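Jindo badminton racket, three months in

I bought the Jindo back in February after my old racket finally cracked at the throat (mid-rally, very dramatic, I still lost the point). I play Monday nights at a rec center with a pretty mixed crowd, so take all this as the opinion of a decent club player with a cranky shoulder.

First thing I noticed was how light it feels in the hand. My last one was head heavy and I'd gotten used to just letting it drop through the smash. With the Jindo I was early on everything for two weeks! Clears went sideways, serves sailed long. Then it clicked, and now my net game is better than it's been in years. Quick flat drives are a joy with this thing.

Smashes are the weak spot. Prakash Pinto has the Dravell, and when we swapped for a game I hit noticeably harder with his. I also wanted my own back by the end of it, because my shoulder was complaining.

The factory strings are bad, sorry. They felt dead right out of the cover and one went after 17 games. Meenakshi restrung it for me with something much crisper and it's like a different racket. Budget for that if you buy one.

The grip is thin and a little slick once you get sweaty. I put an overgrip on and stopped thinking about it. The cover has a nice wide strap, but the zipper sticks near the top, and I've already caught a fingernail in it twice.

Oh, and shuttles matter more than I expected with a racket this light. Plastic ones feel mushy off these strings. Feathers sound great and go where I point them, though I do go through them faster than my wallet would like.
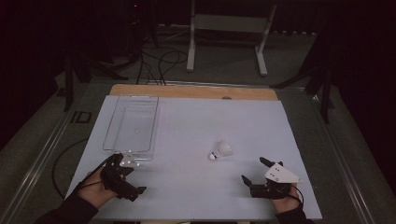 I keep a tube of plastic ones in my bag anyway for warming up, and for when my nephew comes along and wants to whack things. Four stars from me, and it'd be closer to five with decent strings in the box.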